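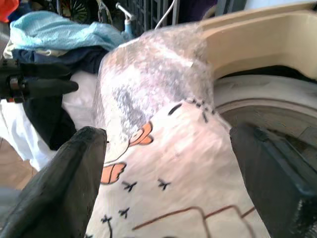 Nornora's 3D re-release reaches Adell on disc this week, 39 minutes longer and no wiser. Zudmont's colour grade is lovely, but the dragon has all the menace of a cartoon print on off-white cloth, orange wings included. Dwynwen Wynne plays the widow as though she's waiting for a bus, and she's still the best thing in it.
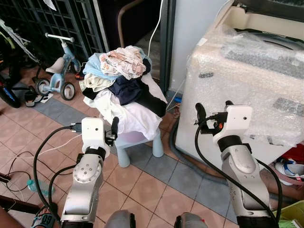
Clothes piled on a pale blue stool, by the washing machine.

At $40, rent it. The commentary runs 76 minutes and I favoured it over the film.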